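Home Browse Topics Unanswered Collecting & Fandom Tags Log In

Is a franchise cookie jar with a repaired lid worth keeping in the "display" half of a collection?

Asked by Marianna Adamczyk in Collecting & Fandom

I collect ceramics from Clonach, the space opera with four good seasons and three that we watch out of loyalty. Mostly mugs, a butter dish, one gravy boat shaped like a shuttle that pours in every direction except forward. Last Sunday I finally got the Admiral Faro cookie jar, the one where his head is the lid. Number 2311 out of 3000, stamped on the bottom.

The listing said "light shelf wear." The shelf must have fought back. Faro's left ear has been glued on by someone with a generous hand and no great interest in where ears go.

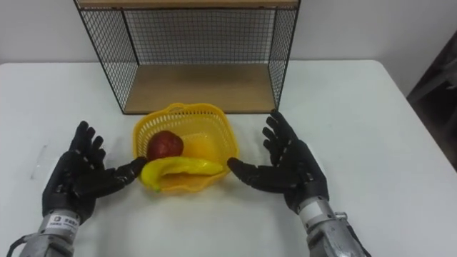
I paid $296 for him, shipped, so I would like to feel better about this. Questions: can the old glue come off without taking the paint with it? Does a repair knock the value down to nothing? And can I still put cookies in him, given that the head comes off and the glue is right there by the rim? My husband says the third question is the only one that matters.

Edit: the glue is yellowish and a little rubbery, if that helps. No box. The seller has stopped answering.

2 answers

Ismael Dantas
Accepted answer

Welcome to the club. My Faro has both ears and no nose.

The rubbery yellow stuff is probably old craft glue, and you're lucky, as the hard clear kind is a lot meaner. The paint on these is the problem. The face is glazed and fired, but the gold trim on the collar and the eyebrows went on afterward, cold, and anything stronger than dish soap will have them off. I learned this on the eyebrows. He looks surprised now.

What worked for me was warm water on a cotton swab, held against the seam for a long while, then a wooden toothpick. No acetone anywhere near the head. Plan on an evening of it, and maybe put on season two.

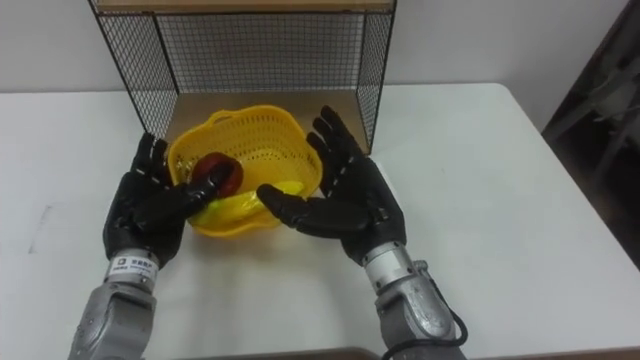

Does the jar lose its numbered status if the lid has been repaired?
The number belongs to the base, so 2311 stays 2311 with or without an ear. What changes is the condition grade, and a glued ear puts you in "fair" with most buyers.

As for money, repaired ones do sell, just slowly and to people like us. You overpaid, but I've seen worse. A man in my trading group gave more than that for the Zervas teapot, which has no hole in the spout. It was made that way. He's delighted with it.

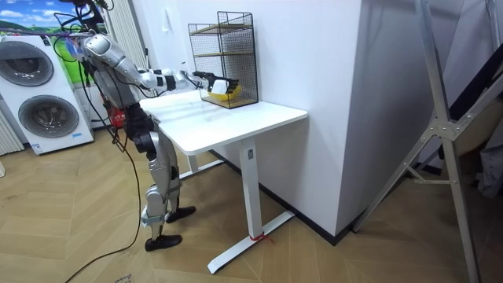 If you decide to reattach the ear yourself, dry fit it first and take a picture of a good one for reference. The ear sits lower than you'd think, level with the mustache. Use a slow epoxy so you have time to change your mind, and prop the head in a bowl of dry rice while it sets. Wipe the squeeze-out before it cures. Then leave him alone overnight, even if you're sure he's ready.

On cookies: I wouldn't. Most hobby epoxies aren't rated for food, and the seam on that ear runs close to the inside lip. Wrapped candy is fine. Mine holds batteries and the takeout menus. 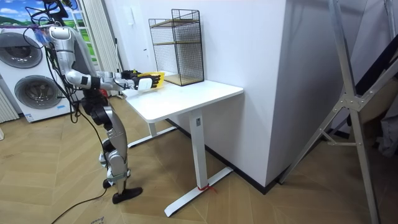
One more thing, check the underside for a tiny "S" next to the number. Stendine made a second run after the first factory quit, and those have a thinner rim that chips if you set the head down with any feeling at all. If yours has the S, put a felt ring under the lid. Craft stores sell them with the furniture pads.

Comment from Marianna Adamczyk: It has the S. Of course it has the S. Ear is soaking now, thank you.

orbitmom3829

just use super glue, i did my salt shaker in like a minute. also I think you mean Captain Faro, he doesn't make admiral until season five

Comment from Ismael Dantas: The jar has admiral stripes. Please don't super glue anything over an old repair, it won't hold and you'll be wearing the ear.

Comment from orbitmom3829: salt shaker's fine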